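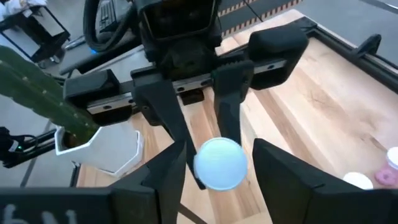 A pale ball between two grippers at the Trasau workshop. The longer finger of the far gripper touches the top of it.

Two Hands on One Table

When Ulla Nurmi started to rent out robot arms, her customers wanted one arm each. Now most of them ask for two. Her company, Trasau, offers a table kit called Wellum, and I went to see it on a gray morning in December.

The kit comes with both arms, the grippers, a wrist camera and the software. The rent is 741 euros per month, and the shortest contract is 4 months. Installation is included, but the table is not.

I expected big boxes and metal parts. Instead, the training table has a cactus in a white pot, a toy donut and a cup with a pink band. "Small round things are the most difficult," says Man-lok Lui, who prepares the tasks. "A box forgives you. A ball does not forgive."

His favorite exercise is the handover, where one gripper must give an object to the other. The operator shows the movement by hand, and the software saves it as one lesson. Lui has a library of 1714 lessons, and a new customer can use all of them from the first day.

I tried it myself. The handles are light, but I needed roughly 12 minutes before I stopped mixing left and right. The manual could be better here, as it explains the buttons only on its last page.

Hung, a small packaging firm, has rented two kits for sorting samples. Its staff asked for softer finger pads, and Nurmi says these will come with the next version, named Fekorier. The price for the pads is not decided yet.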